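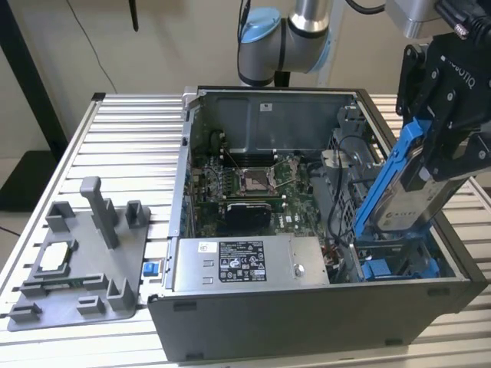 *Minutes taken by Valentin Ammann – Irkeveo, October*

**Drive bay task.** We have 221 usable examples of the drive caddy going into the cage, against a target of 300. The Jostik side asked if the remaining ones could be recorded with the tower standing up. Agreed to keep it on its side until the target is reached, then decide.

**Starting positions.** Too many runs begin with the caddy already lined up with the cage. The next 40 are to start with it tilted, at a different angle each time. Operators should note the angle as steep or shallow, nothing finer.

**Failed attempts.** Preda wants these kept. Ovau would sooner drop them. Agreed to keep any run where the operator recovers and finishes, and to put the rest in a separate folder – not to be deleted.

**Cables.** The black bundle between the board and the drive cage is to be left untied. It should be moved by hand every five runs.

**Memory and processor.** Not started. The grey fixture plate stays to the left of the tower for both tasks.

**Actions**

- Valentin: write up the labelling rules for recovered runs
- Jostik: check the gripper force settings
- Ovau: set up the separate folder

Next meeting at 10.30, same room.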